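So I finally sat down with the spreadsheet for next year, and the arm budget is a mess. I had $500 set aside for spare fingers and mounts, which sounded like plenty back in November. Then Detby wanted 300 for a pair of fingers plus 50 shipping (ouch!), and I still need floor tape, cable sleeves and a second bracket.

Baptiste Vidal keeps telling me to skip Detby and get the Kovby set – 200, no shipping – but the lead time is awful and I'm not great at waiting. For now I'm leaning toward one Kovby set and running the old fingers until it shows up. They're a bit scuffed but fine.

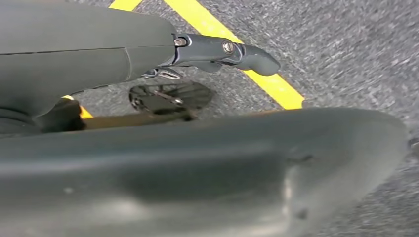 Finger, bracket and the yellow tape, from the wrist cam

The second bracket can wait till spring. Still no quote from Simard, by the way.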